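Household and Kitchen Automation Board
Topic: Readiness of machines for ordinary kitchen chores

Moderator note: Posts on pricing belong in the purchasing section.

Our facilities office at Skekel has been asked to advise on whether a two-handed machine could take over clearing and reheating in staff kitchens. We are testing the work in simulation first. The bowl is the item on which opinion in our office is most divided.

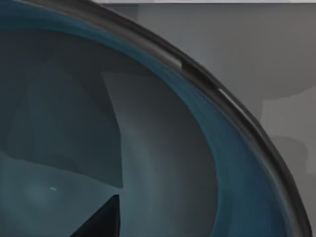

Oster_Facilities

The rim is thick, dark and shiny, and the inner wall reflects a good deal of light. One fingertip is inside the bowl. My position is that a machine which cannot judge where a glossy rim begins is not ready for a shared kitchen. In April we ran 278 bowl pickups in simulation, and 30 ended in a drop. I would welcome the views of other members.

Kabbaj_Ops
Replied 9:12 am

I respectfully disagree with the standard being applied. Thirty drops in 278 attempts is a poor result for glassware, but many kitchens use bowls that survive a fall. The office should first decide which dishes are in scope.

pronora_bench
Replied 9:40 am

The dishes are the lesser concern. Appliances deserve more attention, and doors in particular. A person adjusts the pull on a stiff door without thinking. A machine must be given that skill, and simulated hinges are usually kinder than real ones.

Oster_Facilities
Replied 10:05 am

The point about doors is accepted. The microwave in the same simulated kitchen is attached for reference. 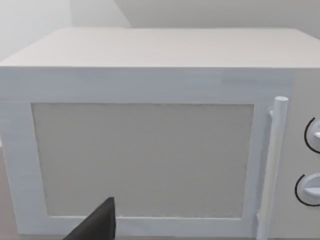 Microwave door with upright handle, left-hand finger at lower left.

Kabbaj_Ops
Replied 10:31 am

An upright bar handle is among the easier cases. Our site has 12 microwaves, and most open with a push button that sticks. I would also ask how the round knobs are to be set. Turning a knob to the correct position is a separate task from opening the door and should be scored separately.

pronora_bench
Replied 11:02 am

Agreed on separate scoring. I do not agree that the handle is easy. The grip must hold through the full swing of the door, and a small error in the path puts a strain on the wrist. We ask for 200 consecutive openings on real equipment before any unit is left unattended.

Oster_Facilities
Replied 11:20 am

We will adopt the figure of 200 for doors. For bowls, the office maintains that the present drop rate is too high, whatever the dish is made of.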